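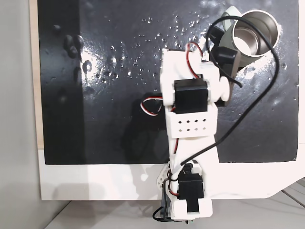 Grupo de Software de Control y Percepción – Proyecto Prunis

Preguntas frecuentes sobre el software del brazo

Esta página recoge las dudas que nos llegan con más frecuencia por correo y en el canal interno. Última revisión: 21 de enero de 2020.

¿Qué es Prunis?
Prunis es el conjunto de programas con el que movemos los brazos pequeños del laboratorio, los de piezas impresas en 3D y servomotores. Incluye el controlador de articulaciones, el módulo de percepción, el planificador y las herramientas de registro. No incluye los modelos de las piezas, que se mantienen en otro repositorio.

¿En qué se diferencia de Odex?
Odex es solo el planificador. Recibe una pose de destino y un mapa de obstáculos, y devuelve una trayectoria. Se puede usar sin el resto de Prunis si se le pasan los datos en el formato correcto.

¿Con qué tareas lo están probando?
Con manipulación de objetos domésticos sobre superficies difíciles. La foto de cabecera muestra uno de los montajes: un tablero negro brillante con gotas de agua y un vaso de acero inoxidable tumbado, con la pinza junto a él. Los reflejos del tablero y del metal son el problema que más trabajo da al módulo de percepción.

¿Por qué falla la detección en superficies brillantes?
El detector busca contornos y agrupa los píxeles por color y por intensidad. Un reflejo intenso produce un contorno tan nítido como el de un objeto real, y las gotas generan muchos contornos pequeños. En la versión actual aplicamos tres filtros seguidos: uno descarta las regiones saturadas, otro elimina las demasiado pequeñas y el último compara varias imágenes consecutivas. El segundo filtro se ajusta con el parámetro area_min. El valor por defecto es 400 píxeles. Si sus objetos son pequeños, bájelo, pero espere más falsos positivos.

¿Cómo se estima la orientación de un vaso tumbado?
Se ajusta una elipse a la boca y se combina con el eje del cuerpo. Cuando la boca no se ve, el sistema devuelve dos orientaciones posibles y marca el resultado como ambiguo. El planificador no acepta resultados ambiguos salvo que se active la opción permitir_ambiguo.

¿El planificador tiene en cuenta los cables?
Solo en parte. Odex trata los cables como un volumen fijo alrededor de cada eslabón. Un cable largo que cuelga o forma una curva fuera de ese volumen no existe para él. Se puede ampliar el margen en el archivo de configuración – con un margen grande, sin embargo, muchas trayectorias válidas se rechazan. Está previsto añadir un modelo simple de cable, sin fecha por ahora.

¿Qué frecuencia de control usan?
La que admita el bus de los servos. El controlador mide el tiempo de respuesta al arrancar y fija el periodo. No recomendamos forzarlo a mano. Si el periodo medido varía mucho entre arranques, revise primero la alimentación.

El brazo vibra al llegar al destino. ¿Qué parámetro cambio?
Reduzca primero la ganancia proporcional de la articulación afectada, en pasos pequeños. Si la vibración sigue, aumente la zona muerta. Los valores se guardan por articulación en ganancias.yaml y se recargan sin reiniciar. Conviene hacer la prueba con el brazo extendido, que es el caso peor.

¿Cada cuánto hay que calibrar la cámara?
Cada vez que se mueva el soporte, y en todo caso al empezar una serie de pruebas. La rutina calibrar_vista pide nueve posiciones del patrón y tarda casi 5 minutos. Si el error de reproyección supera el límite, el programa no guarda el resultado y conserva la calibración anterior. Con luz directa sobre un tablero brillante la rutina suele fallar – apague la lámpara cenital y repita.

¿Puedo probar mi código sin el brazo?
Sí. El simulador Irnov acepta los mismos mensajes que el controlador real. Reproduce bien la cinemática y los límites de las articulaciones. No simula reflejos, agua ni holguras, de modo que no sirve para validar la percepción.

¿Dónde se guardan los registros?
En el servidor Cattaneo, en una carpeta por sesión. Cada carpeta contiene las imágenes, las posiciones de los servos y la configuración usada. Los registros incompletos se borran automáticamente cada semana. Para conservar uno, cree en su carpeta un archivo vacío llamado conservar.

¿Qué pasa si se pierde la comunicación durante un movimiento?
El controlador mantiene la última consigna durante un intervalo corto y después detiene la trayectoria. Los servos no se desactivan, para que el brazo no caiga. Para reanudar hay que enviar la orden rearmar y planificar de nuevo desde la posición actual.

¿Cuándo sale la próxima versión?
En septiembre. Traerá el nuevo formato de mapas de obstáculos, y los archivos antiguos se podrán convertir con la herramienta migrar_mapa.

¿Cómo informo de un error?
Abra una incidencia en el repositorio y adjunte el nombre de la sesión, la versión de Prunis y el archivo de configuración. Las dudas sobre permisos y acceso al servidor las atiende Remo Rinaldi.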